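Handwriting and Reading Support Project, Mostyn
Progress report to the Griltano Fund, second period

Prepared by Tegwen Gittins, project coordinator

1. Where we are now

In the first report I wrote that we were late with the opening of the evening groups. This is now solved. The groups for adults started in February, and the children's groups continue as before in the morning and after school. The rooms on Verico Street are rented until the end of the next period and the rent did not change.

The work has the same purpose as in our application: to help adults and children who came to Mostyn with another alphabet to write by hand in English, and to read what other people have written by hand. Many of our learners can type well on a phone. A note from the school or a form at the doctor is more difficult for them.

In this period we had 1174 attendances in all groups together. The plan was 100 lessons and we gave all of them, but four were moved to a different week when the heating was being repaired.

For the first exercises we prefer surfaces which can be cleared and used again. A learner who is afraid of mistakes writes more freely on a tablet than in a notebook. Paper comes later, usually in the third week.

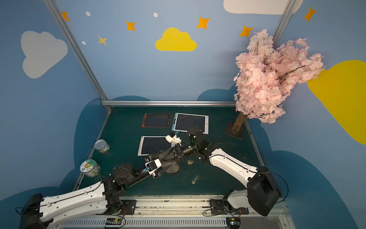
2. Adult groups

The adult program follows the Biltinia workbook, which we bought with the first payment. It begins with the single letters, then joins them, and then goes to short useful texts: an address, a shopping list, a message for a neighbor. The teachers are satisfied with the first two parts. The third part is too fast, and we made extra pages for it ourselves. These pages can be sent to the Fund if there is interest.

The biggest difficulty was the letters that look similar in two alphabets but have a different sound. We planned one lesson for them and we needed three. For this reason the part about filling in forms was moved to the next period. I would like to ask the Fund to accept this change. It does not change the budget.

Attendance in the evening is good until 7 p.m. and weaker after. Several learners work early shifts and go home before the second half. From the next period we will start half an hour earlier and make the break shorter.
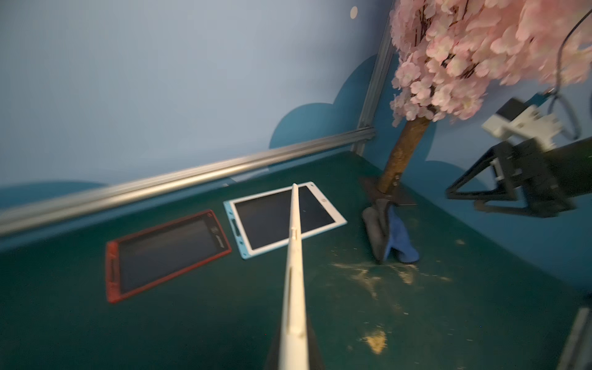
3. Children's groups

Meirion Morris teaches both children's groups. He changed the order of the lessons, so that the children draw lines, loops and waves for a longer time before the first letters. I had some doubt about this, because the parents want to see letters soon. After the meeting with the parents the doubt is smaller. They saw the pages from the first and the last week next to each other and asked many questions, mostly about how to hold the pencil and what to do with left-handed children.

We have now a short sheet for parents on these two questions, in four languages. The translation into the fifth language is not finished.
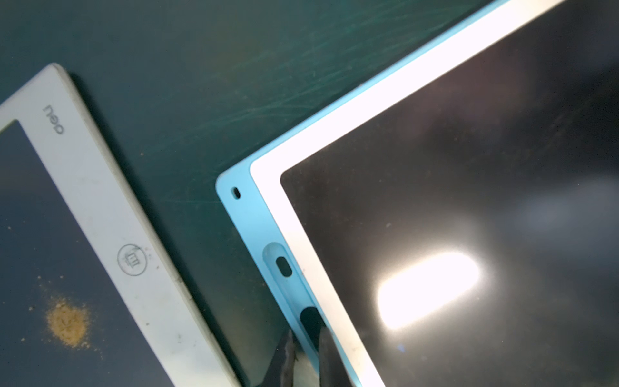
LCD writing tablet, white model

One problem remains with the children's reading corner. The books we received as a gift are mostly for children older than ours. We kept those with big print and gave the others to the town library, which was glad to have them.

4. Money

The second payment was 3000 and it arrived on time. The largest part went to teachers' hours, then rent, then printing. Printing cost more than planned because of the extra pages I mentioned in section 2. We covered the difference from the travel line, where we spent almost nothing. At the end of the period 70 remained, and we carry it to the next one. The full table with receipts is in the annex.

5. What we plan next

The first task is the forms. We asked the clinic and both schools for blank copies of the ones they really use, and the clinic has already answered.
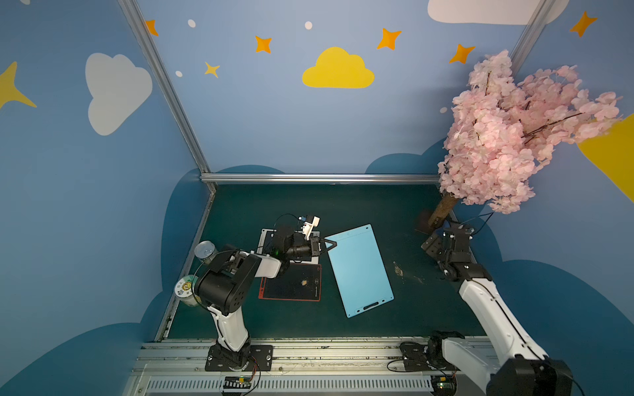
The schools have not answered yet, and if we hear nothing we will go there in person. It would be a pity to practice with old forms, as happened last year with the bus pass application.

The second task is a small test at the beginning and at the end of each course. Until now we judged progress only from the notebooks, and each teacher does it in his or her own way. Meirion has written a first version with ten minutes of copying and ten minutes of reading. We will try it with one adult group before we give it to everybody.

We also need one more teacher for the evening. Two persons have applied and I will meet both of them before the next payment is requested.

Tegwen Gittins
Mostyn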